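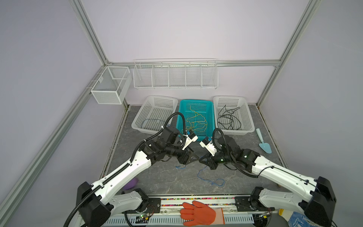
Fórum > Casa e bricolage > Arrumação

Tópico: Como guardam cabos e restos de fio sem virar tudo um novelo?

ritamoleiro
Boa tarde a todos. Mudei de casa em outubro e ainda tenho uma divisão cheia de cabos: extensões, fio eléctrico que sobrou das obras, cordas de estendal, cabos de rede, carregadores. Comprei cestos de plástico na Plimley e pus lá tudo por tipo. Ao fim de duas semanas estava tudo embrulhado outra vez. Procuro um sistema que aguente o uso normal de uma família. Tenho uma parede livre com 90 cm de largura e não queria gastar mais de 200 euros.

zedaserra
O cesto é o problema. Um cabo solto num cesto enrola-se com o do lado cada vez que se mete lá a mão. Eu uso ganchos na parede, um cabo por gancho, e tiras de velcro. A parede de 90 cm chega bem para duas filas de ganchos.

m_teles
Discordo do zedaserra. Os cestos funcionam se cada cabo entrar já atado. Tenho cestos há anos e só se enrola o que os meus filhos atiram lá para dentro sem atar. O gancho é bom para extensões grossas, mas para cabos finos é um disparate, ficam ali pendurados a apanhar pó. 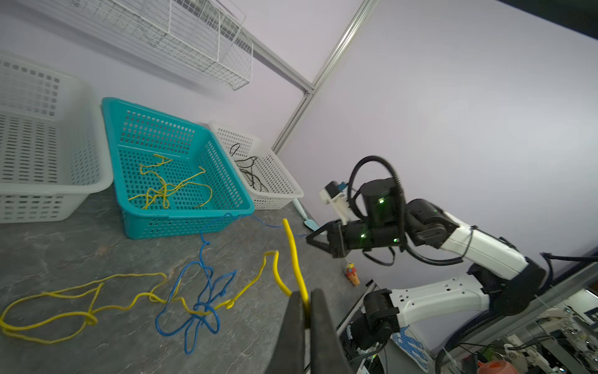
Quanto às cordas, separe-as dos cabos. Corda de nylon desfia e agarra-se a tudo. As minhas estão enroladas em oito, com a ponta passada duas vezes pelo meio, e nunca tive de desfazer um nó.

ritamoleiro
Obrigada aos dois. Em oito como? Eu enrolo à volta do cotovelo e da mão.

m_teles
À volta do cotovelo não, isso torce a corda sempre para o mesmo lado e quando se puxa faz caracóis. Abra o polegar e o mindinho e vá cruzando entre os dois. Para cabos compridos faz-se o mesmo no chão, com laços maiores.

sixten_w
Boa tarde, sou o Sixten Wikström, electricista, vivo em Setúbal e peço desculpa pelo meu português. Enrolar à volta do cotovelo estraga também os condutores por dentro. Em extensões usamos a técnica de alternar: uma volta por cima, uma volta por baixo. Demora uma tarde a aprender.

Sobre o fio que sobrou das obras, faço assim:

1. Separar primeiro o rígido do flexível. O rígido guarda a forma e não deve ir para o mesmo sítio.

2. Cortar fora as pontas descarnadas e tapar com um pouco de fita isoladora. O cobre à vista oxida e pica os dedos.

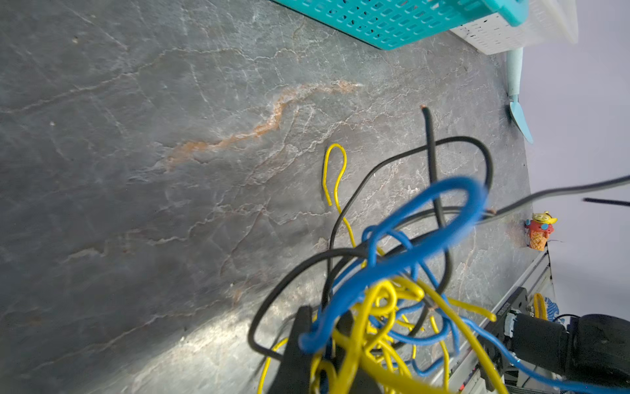 3. Deitar fora tudo o que tenha menos de um palmo. Vai para a reciclagem de metais, no ecocentro.

4. Enrolar o resto por secção e escrever a secção na fita. Daqui a um ano já não se lembra qual era qual.

5. Não reaproveitar fio com o isolamento gretado, mesmo que pareça só um bocadinho.

zedaserra
Concordo com tudo menos com o ponto 3. Bocados pequenos dão jeito para atar plantas e para pontes em quadros de brinquedo. Tenho um frasco cheio.

sixten_w
Para plantas, sim. Para ligações eléctricas em casa, não guarde bocados.

carlota.p
Entro na conversa pela parte da parede. Tive as calhas da Ekström e arrependi-me, a fixação é fraca e com duas extensões grossas começou a ceder. Troquei por uma grelha metálica da Drisari com divisórias e está firme. O que convém é pôr a grelha à altura dos olhos e deixar o chão para os cestos, assim vê-se tudo sem andar de cócoras.

m_teles
Tenho as Ekström há muito tempo e não cedem nada. Provavelmente foi a bucha. Em pladur tem de ser bucha própria.

carlota.p
Era tijolo, e as buchas foram as que vinham na caixa.

m_teles
As da caixa são más, isso admito.

ritamoleiro
A minha é tijolo também. Vou então para a grelha em cima e aproveito os cestos que já tenho para o que for mais pesado. Comprei no sábado um rolo de velcro de cortar.

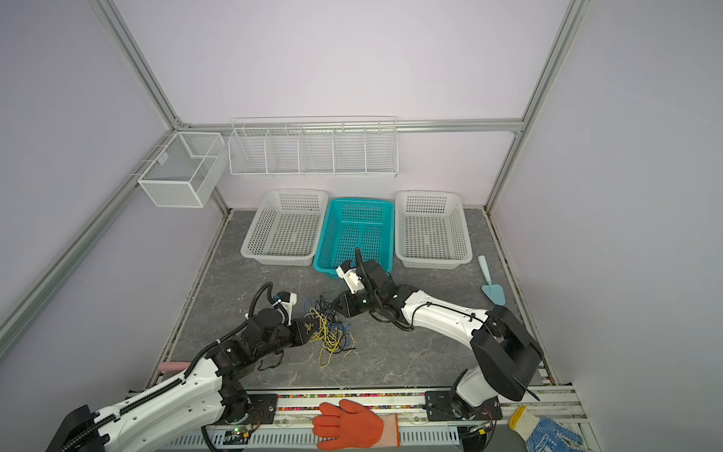
Antes de voltar a arrumar vou tirar tudo cá para fora e desfazer os nós com calma. Alguém tem um método para isso? Tenho um molho que já me levou uma noite inteira e só libertei um carregador.

zedaserra
Tesoura.

carlota.p
Não puxe pelas pontas, aperta tudo. Pouse o molho numa mesa, alargue-o pelo meio com os dedos até ficar frouxo e siga um só cabo de cada vez, a começar pelo mais grosso. As fichas passam por último. Se for corda fina, uma agulha de tricô ajuda a abrir os nós mais apertados.

sixten_w
O mesmo aqui. E se forem cabos com ficha, desligados da parede, claro. Já vi de tudo.

ritamoleiro
Estão desligados, sim. Pergunta à parte: etiquetas, vale a pena? Vi a etiquetadora da Itis e achei cara.

m_teles
Fita de pintor e caneta. Na minha oficina uso isso há anos e lê-se bem.

zedaserra
A fita de pintor descola com o calor. Na minha garagem, em agosto, encontro-as no chão. Prefiro abraçadeiras de cor: vermelho para extensões, azul para rede, branco para o resto.

carlota.p
Cores só funcionam se toda a gente lá em casa souber o código. Eu escrevo directamente no velcro, com marcador permanente.

ritamoleiro
Vou experimentar escrever no velcro. Quando tiver a grelha montada digo quantos furos tive de fazer duas vezes.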